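How a Robot Arm Learns to Tidy Up
A page for young builders, by Gonzalo Nieto

In our shared workshop, Jirivano, there is a table with two robot arms. We call the project Fliltier. We want the arms to put bins in a neat row. For you this is an easy job. For a robot it is a long list of small problems.

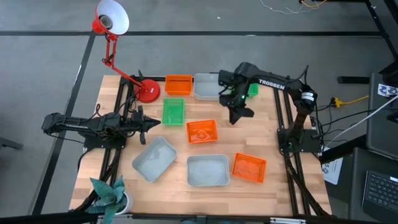
A robot arm has joints, the same as your arm has. You have a shoulder, an elbow and a wrist. Inside each joint of the robot there is a motor, and the motor turns a little when the computer tells it to. Try to touch your nose without bending your elbow. It is not possible! So the joints must work together. Look at the arm on the left side of the table, and you will find its elbow, hanging out past the edge. The hand of a robot is called a gripper. Ours has only two fingers, so it must choose well where to hold a bin.

We started to build in March, and the first program had 37 steps. Now it has 70, and I think it will grow more. If one step is wrong, the gripper closes on air. Then we change one number and we try again. My record is 105 tries in one week.

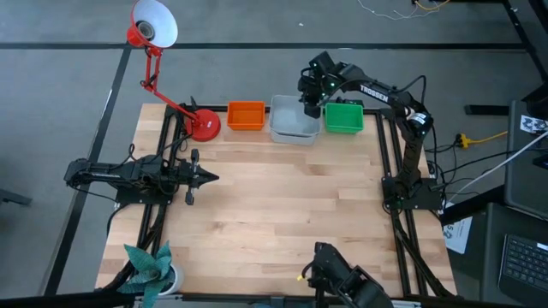
Does the robot know what a bin is?
Not in the way you know it. The computer has only numbers, which say where a thing is and how wide it is. It does not know that a bin is for keeping toys.

You can play robot at home. One friend closes the eyes, and you say the moves: "left, down, close the hand." Try to pick up a cup in six moves.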